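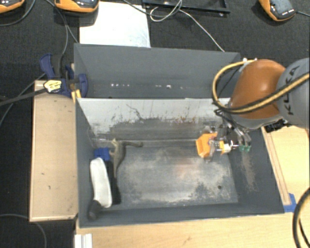
Jukitz Script Store is a lockable storage and tracking system for exam centres that hold live question papers and completed scripts. It is sold to secondary schools, sixth form colleges and awarding bodies in three sizes, all using the same lid, seal and label. Packets are stored in open-topped, dark grey rectangular bins, one placed directly behind the other, and the lid is fitted once the session is closed. A bin takes up to 200 answer booklets of standard length in their return envelopes.

Models

Script Store Single. One bin, one lid, one label holder. For small centres and for access arrangement rooms where papers are kept apart from the main hall.

Script Store Centre. Seven bins on a wheeled base with brakes on two castors. Fits through a standard internal door. Most colleges order this model for the summer A-level and GCSE series.

Script Store Archive. Fixed racking for marking centres and regional depots. Capacity around 3,000 booklets per bay. Bays can be joined end to end. A site survey is required before an order is accepted.

Seals and labels

Each lid closes with a numbered single-use seal. The seal number is entered in the log when the lid is fitted and again when it is removed. Labels carry the centre number, subject, component, session and series. They are printed from the Kuruc software on plain A5 paper and slide into the holder on the short side. Adhesive labels should not be used on the bin wall, as residue affects the fit of the holder.

Kuruc software

Kuruc keeps the record of which candidates' scripts are in which bin. It imports the entries file and seating plan in CSV format and produces an attendance list for each room. Absent candidates are marked on the list before the bin is sealed. Results data is not held in Kuruc and cannot be imported. A licence for one centre is included with the Centre and Archive models. Single customers may buy it separately.

Version 3 adds timetable clash reports and a separate log for late arrivals. Centres on earlier versions should export their log before updating. Old logs open as read-only.

Use at Ekisdale

Ekisdale Sixth Form College has used two Centre units since February. The exams officer, Skarphéðinn Hafstein, asked for a version of the attendance list sorted by candidate number instead of surname. Both orders are now available from the print menu.

Delivery and fitting

Single and Centre models are supplied assembled from the Grodberg warehouse. The exams office should check the seal numbers on the delivery note against the box before signing. Archive racking is fitted by our own staff and takes one working day per bay.

Orders for the January series close on September 5, 2026. Orders received later will be delivered in time for the summer series.

Replacement parts: lids, label holders, castors, seals (packs of 200).

Technical contact: Kaj Hviid, Assessment Products, Jukitz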